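A Wednesday among the robots

I very nearly didn't go in. Gramatix's open day was up two flights of stairs, it was raining, and I'd already eaten my sandwich on the train. But there was free tea, so in I went with everyone else, badge on, hood still dripping.

The star of the day was Tallunar, their home for pretend robots. It's a kitchen-diner that exists only on a computer, and the team set a simulated arm loose in it 600 times a night, long before a real one gets anywhere near real crockery. I'd expected something like an old video game. It's far more homely than that — there are dining chairs and a rug, and a proper wooden table that I rather fancied for myself!

The job on show was simple enough. Find the little blue block, pick it up, leave the mug alone. In the latest batch of 133 tries it had managed 113, and I'm told the misses were mostly fumbled grips (I do sympathise, I'm the same with teabags). We got to pick the starting spot, and I put my block annoyingly close to the edge.
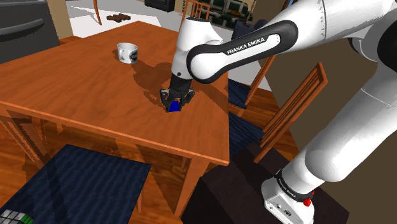
Edet wasn't convinced, and said over the biscuits that a block is a kind thing to ask a robot to hold, and that they'd be impressed when it could manage a wet spoon. Fair point, I thought. The team say spoons come next, with cloths some time after May.

I had two more goes before the afternoon group came up, then went to find my umbrella.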